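3.2 Wear of moulded plastic gears in seed metering units
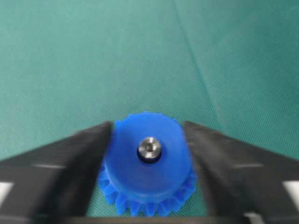 Figure 4. Blue plastic bevel gear with a metal insert in the centre of the hub.

The metering unit of a small seed drill takes its motion from the ground wheel. On most of the drills in our survey the motion has to turn through a right angle before it reaches the seed plate, and a pair of bevel gears is used for this. Older drills have cast iron gears. In the newer ones the gears are often moulded from plastic, with a metal part in the hub where the shaft goes. A gear of this general kind is given in Figure 4. The farmers in the Carkeck district call all of them "the blue gears", also when they are white or black, and in the interviews we have kept their word.

The question of this section is a simple one. We wanted to know if the wear of the plastic gears has an effect on the spacing of the seeds in the row, and after how much use the effect can be noticed by the farmer. Earlier work in our group (Xia and Jiang, in the first report of this project) considered only the seed plate and the brush, and it assumed that the drive to the plate was without error. Several farmers told us that this assumption did not agree with their experience. One of them wrote on the back of the questionnaire that his drill "counts well in spring and badly in autumn", and he blamed the gears for it.

3.2.1 Field sites and drills

The drills were used on two farms near Carkeck and on the trial station at Skedham. The soil at Skedham is a light loam with few stones. The soil at Carkeck is heavier, and after rain it sticks to the ground wheel, so that the wheel slips more. For this reason the results of the two places are reported separately and should not be added together. The crop was field beans in all cases. We chose beans because the seed is large and the distance between plants can be measured by hand after emergence with an ordinary tape.

Each drill was fitted with a new pair of gears at the start of the season. The gears were greased once, with the grease that the farm had in the shed, and after this they were not touched. We know that the makers recommend more frequent greasing. However, the interviews showed that most farmers grease the drive only when they open the cover for some other purpose, and we wished to stay close to the real use.

3.2.2 Measurement

The play between the two gears was measured with the ground wheel locked. The seed plate was turned by hand in one direction until it stopped, then in the other direction, and the distance was read at the rim of the plate. The reading was repeated by a second person, who did not see the first result. Where the two readings did not agree, both persons measured again together. This happened more often at Carkeck, where the light in the shed was poor in the late afternoon.

The spacing was measured in rows sown by the same drill at the beginning and at the end of the season. At Skedham each row was 70 m long. Plants at the ends of the row were left out, as the drill is not yet at its steady speed there. A missing plant was recorded as a gap only if we could find no seed in the soil. If a seed was found but it had not grown, the position was treated as correct, for the fault was then with the seed or the soil and the drill had done its work.

Before the season we also ran the drills on a bench in the workshop. The ground wheel was driven by a belt for 3000 turns, and the seeds were collected on a greased board. The bench gives a cleaner result than the field, but it does not have dust, and dust turned out to be the more important matter.

3.2.3 Results

On the bench the play of the gears did not change in a way that we could measure. After 1000 turns the surface of the teeth was a little more shiny than before, and it remained like this until the end of the run. The spacing of the seeds on the board was the same at the start and at the end.

In the field the picture was different. At Skedham the play had grown slightly by the end of the season, but the spacing in the rows was still within the limits that an adviser would accept. At Carkeck the play had grown clearly, and the rows sown last had more double seeds and more gaps than the rows sown first. When the covers were opened we found a paste of grease and fine soil between the teeth. On one drill the cover had lost a screw in May, and this drill had the worst gears of all. We think it is likely that the paste acted as a grinding material, although we have not tested it by itself.

The effect depends also on the speed. At a slow walk of the tractor, the load of the seed plate keeps the teeth in contact on one side, and the play does little harm. At a higher speed the wheel jumps on the clods, the teeth separate and come together again, and the plate moves in small steps. The farmer who complained about the autumn confirmed that he drives faster at that time, to finish before the rain.

3.2.4 Remarks on repair

A replacement pair can be ordered from Drovitz, who supplies spare parts to most of the district. None of the farmers had found the price too high. The difficulty was the time, for the parts come by post and the sowing does not wait. Two farmers therefore keep a used pair in the shed, and one has turned the old gears around on the shaft so that the less worn sides of the teeth carry the load. This is possible only where the hub has the same shape on both sides.

It must be said that our measurements cover a single season and a single crop. With small seeds such as canola, the plate has more cells and the same play would be a larger part of the distance between two seeds. The trial at Skedham will be repeated with canola on a plot of 700 square metres, and a felt seal will be added to the covers of half of the drills.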